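**Worth going to the Silau open day for the laundry robot?**

*Recep Yazıcı*

Silau are holding another open day on Tue 5 September and the invite says visitors will see a robot "handle a full laundry cycle". I look after the linen for a small guest house and my boss is keen. I've sat through demonstrations like this before and come home with a pen. Has anyone been to one? Does it do the job, or is it all set up so it can't go wrong?

**Wafula Mushi**

Went in April. Free parking, decent samosas. The robot is slow. Save your petrol.

**Caroline Rotich**

I went to the April one too, and I'd be a bit kinder than Wafula, but only a bit. The man from Warkeo who ran it told us it got clothes out of the dryer 80 times in 100. I asked what the clothes were. Small tops, mostly. No sheets, no duvet covers, and that's your whole job, Recep.

We had 2 goes at it before lunch. In the second the dryer door was already open when we were let in, so I can't tell you if it manages the catch by itself. I asked and got a long answer about the next version.
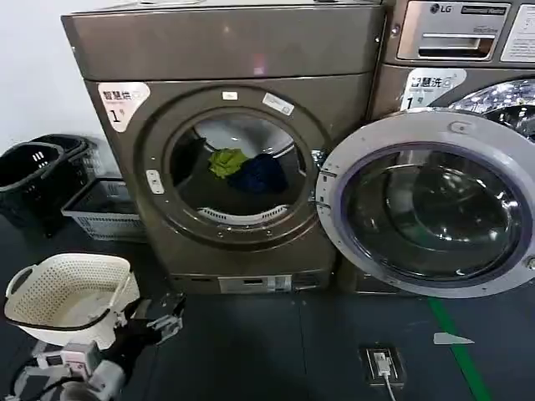 My other grumble is the sorting. Ask whether it can tell a navy top from a black one, and what it does with a sock stuck to the drum – I got a shrug on both. Nobody would give me a price either.

If your boss is set on going, take a fitted sheet in a carrier bag and ask them to try it. They may say no, but then you've got your answer and you can leave before the talk.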